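Tralholm gray storage bins – review after a few weeks of junk

6/12/23

Bought the pair. Two gray bins, rectangular, no lids. Short version: good bins, boring bins, would buy again with a couple of gripes. Long version below, typed fast on a lunch break so forgive me.

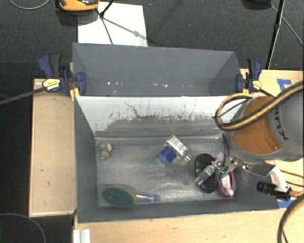
What I use them for

Sorting. Stuff that has no home goes in the front bin, stuff that's been dealt with goes in the back one. Typical load is a scrub brush, some clear container with a label on it, a little figurine kind of thing, a purple shoe-like item. Random black oval thing. You get the idea. Household odds and ends that would otherwise live on the counter until spring.

I run them long side to long side and that's the way to do it. Tried end to end first. Too long, kept walking around it. Side by side you just lift from one and drop in the other, no reaching across the room.

Size

Bigger than I thought from the listing. Not huge. Five things of mixed size lie on the bottom in a single layer with floor showing between them, and that matters more to me than how much you can pile in. Deep tubs are where things go to die. I had a Zarateo tote before this, tall and narrow, and the bottom third of it was basicaly an archive. Found a birthday candle in there and a key to a lock I don't own anymore.

With these you look down and see what's in there. Done.

If you're measuring for a shelf, measure the rim and not the floor. I measured the floor. Had to move a bracket.

The floor of the bin

Scuffs. Let's get that out of the way. The bottom has a metallic-gray look and it picks up marks, mine is scuffed all over by now. Doesn't bother me, it's a bin. If you want something pretty to sit in a living room, look at the Zeltholm baskets, which cost more and hold less but look like furniture.

Scuffs don't catch on anything as far as I can feel. No snagged sweaters. Wipes down fine with a damp rag and dish soap. I would not bother with anything stronger, tried a scouring powder in one corner and it just made a dull patch.

Color

Gray, gray, or gray. Works OK. Bright stuff shows up great against it, the purple item you spot from the doorway, same for anything with blue on it. Clear plastic is harder. The clear container more or less borrows the gray underneath and if it wasn't for the label and the blue part I'd miss it half the time. Black is fine, better than I expected.

A white floor would be better for clear things and worse for everything else. Dirt mostly. I'd stay with gray.

Long awkward stuff

The scrub brush was my test item, since it has a big oval head and a handle that goes on forever. Lies flat along the front wall, no need to wedge it in on the diagonal. The old tote made it stand up, bristles down, and bristles down is how you kill a brush. So that's a win. Dish brushes, same deal. Spatulas too.

Did not try a broom, obviously.

Small stuff

Slides into the corners. Every bin does this. Little figures, caps, batteries, they all migrate when you carry the thing and end up against a wall. I put a cut piece of shelf liner in one bin for a week to stop it and it worked but then crumbs got under the liner, so out it went. Now I put small things in a cup and the cup in the bin. Not elegant.

Carrying

Fine empty. Fine with light stuff. Loaded with cans, hm. I had one full of canned tomatoes going down to the basement in December and the rim dug into my fingers enough that I stopped on the landing. Wear gloves or make two trips. I would pay a few dollars more for a better grip on the rim, Tralholm if you are reading.

No bowing that I noticed, even with the cans. Walls stay straight, and two of them still sit side by side, long side to long side. My old ones bulged after one winter and never lined up again.

Vs the Crichton one

A neighbor has the Crichton version so I borrowed it for an evening. Taller walls, slicker bottom, feels thinner when you press on it. It comes in 4 colors if that matters to you. Things slide more. Also it has a ridge in the floor, right down the middle, so a flat item never lies flat, it rocks. Could not get past the ridge. Some people will like the higher walls for laundry or toys. For sorting, no, you end up bent over with your arm in it up to the elbow.

Price wise they're close enough that I wouldn't decide on that.

Gripes

– Label on the outside was glued on like it was holding the bin together. Took oil and a hair dryer and a lot of swearing. Still a tacky strip on one of mine.
– No lid, and no lid sold seperately that I could find. I'd use one for the basement.
– Loud. Drop anything hard in there and the whole house hears it.
– Rim, see above.

Good stuff

– Everything visible at once.
– Stays square, sits flush in a pair.
– Easy to wipe.
– Low enough to reach in from the side without tipping it.

Would I get them again

Yes. Probably two more for the garage, where the paint stuff is currently in a cardboard box that has given up. One bin alone is OK but the pair is what makes it useful, one for mess and one for sorted. If you only have room for one I'd still pick this over the Crichton, ridge reasons.

4 stars. Takes a star off for the sticker and the rim together. Will update if one cracks in the cold, garage gets pretty bad by the end of the month.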